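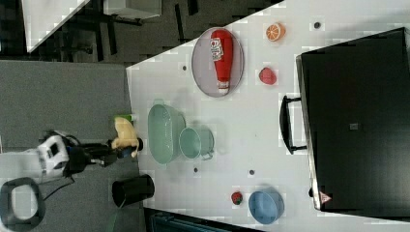

Kitchen things and toy foods on the white table

From: the Pinda list
Date: May 11, 2020
Subject: Re: [pinda-kitchen] Keeping a sourdough starter on very little flour

Hello everybody,

It has been such a pleasure to see this list wake up again. I went a good long while with hardly a message in my inbox and now I come down in the morning and there are bread questions waiting for me before the kettle is on! I have been meaning to answer the one below for days, and every time I sat down to do it something needed feeding, either a starter or a person.

> I moved to Dolan in the winter and the only flour our little store has
> is one small bag per customer, when it has any. My starter came from a
> neighbor with instructions to throw out most of a cup every day and
> feed it a fresh cup. I can't do that with what I have. Can a starter
> live on less? And is it safe in the fridge or will I kill it? I would
> also love to know what people do with the part they throw out, as it
> hurts me to put it down the sink.

First of all, welcome to Dolan. I lived there before I came out to Komamari, and if the store is the one I'm thinking of, ask at the counter about flour, because they used to keep the bigger sacks in back and never put up a sign.

Now, yes, a starter can live on much less. The cup-a-day business comes from recipes written for people who bake every day, and most of us don't. I keep mine in an old jam jar and there is so little of it between bakes that visitors have asked me if I forgot to wash the jar. When it wants feeding I leave a spoonful stuck to the sides and the bottom, stir in 50 grams of flour and the same weight of water, and put the lid on loosely. It goes up and down just as happily as the big crock I used to keep, and it makes the same bread.

The night before I bake, I build it up. Say the recipe wants 232 grams of starter, which is what my everyday loaf takes (a silly number, I know, it came from converting my mother's cups and I have never had the heart to round it off). I feed the jar a bit more generously than that, with equal weights of flour and water, and leave it on the counter overnight. In the morning I use what I need and whatever clings to the jar is the new starter. There is hardly anything to throw out doing it this way.

The fridge will not kill it. I leave mine for 2 weeks at a time without a thought, and one August when we were away it sat in there the whole month. It came out with a layer of gray liquid on top and smelling like nail polish remover, and I will admit I stood there with the jar over the trash. But I poured off the liquid, took a spoonful from the very bottom, fed it twice a day, and by the third day it was bubbling up the glass. What you do want to watch for is pink or orange streaks, or anything fuzzy. If you see those, please throw out the whole thing and start over, and don't try to scoop around it.

As for the discard, save it in a second jar in the fridge and make crackers! Mix a cup of discard with a couple of spoons of melted butter or oil, a good pinch of salt, and any dried herbs you like. Spread it as thin as you can on parchment, sprinkle more salt, and bake at 350 until it is golden and snaps. I take the pan out after ten minutes to score the lines with a pizza wheel and then put it back in. We also do pancakes, but everybody has a pancake recipe, so I won't go on.

For the loaf itself, I bake in a covered pot at 450 for the first half hour and then take the lid off and drop to 400 until the crust is as dark as I dare. Our oven runs hot on the left side, so I turn the pot when the lid comes off.

Two other bits of list business while I have you. The rye flour order through Prundolo is still open, and if you want in, please write to me off the list with how much and whether you can pick up in Komamari. Also, somebody asked last month whether a starter can be dried and mailed. It can, very easily, smeared thin on parchment and left out until it flakes. I have an envelope of mine ready for whoever writes first, and I can make more.

Do let us know how the jam jar method goes, and please send word if the store gets any whole wheat in. I'm nearly out.

Warmly, from a floury kitchen in Komamari

_______________________________________________
pinda-kitchen mailing list
To leave the list, send a message with the word unsubscribe in the subject line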